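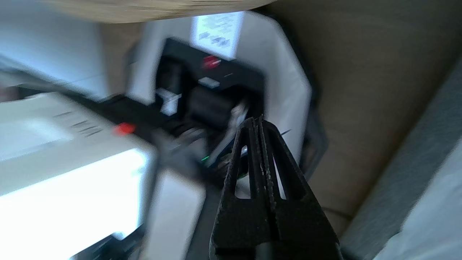 Who can take part in the Clonham bread diary?
Any adult who bakes bread at home at least once a week and lives in Clonham or in one of the villages on the Tessier bus line. You do not need to be a good baker. We are looking for 43 households.

What the study is

We want to learn how people make bread in their own kitchens: which flour they buy, how long they let the dough rest, what they do with the bread that becomes stale. Last year we sent a short paper survey and received 1,507 answers. They told us how often people bake, but very little about how they do it, and many people wrote in the margins that the boxes did not fit their case. So this time we ask fewer people and we listen longer.

What we ask from you

The diary runs for 21 days in August. Each time you bake, you fill in one page. It asks for the flour and its weight, the kind of yeast or sourdough, the times of rising, the oven setting, and who ate the bread. Most pages take a few minutes. If you do not bake on a certain day, you leave the page blank.

We also ask for three visits to your kitchen, each of one hour at most. On the first visit we explain the diary and leave you a kitchen scale. On the second we would like to be present when you knead or shape a dough. On the last visit we talk about what you wrote, and we collect the diary. You may keep the scale.

Bread machines are welcome, and so are flat breads, rolls and sweet breads. Cakes and biscuits are outside the study -- please do not write them in the diary, even if they are very good.

What you receive

Each household receives a sack of flour from the Pretus mill at the start, strong white or wholemeal as you prefer. Your bus fare is paid if you come to the opening evening in the Irex hall. When the study is finished we will print a small book of the recipes, and you get a copy whether your recipe is in it or not. We cannot pay a fee.

Who should not apply

If you sell your bread, also only at a market stall, this study is not for you. The same if you will be away from home for more than a few days in August. Two persons from one household can share a diary, but they count as one participant.

Your information

We keep your name and address apart from the diary pages. Recipes are printed with a name only if you give written permission. You can stop at any moment and you do not have to tell us why.

How to apply

Write a few lines about the bread you bake most often and leave them, with your telephone number, at the desk of the Irex hall. You may write in any language -- we will find someone to read it. We answer every letter, also when all places are taken.

Notice posted Tuesday, February 25, 2025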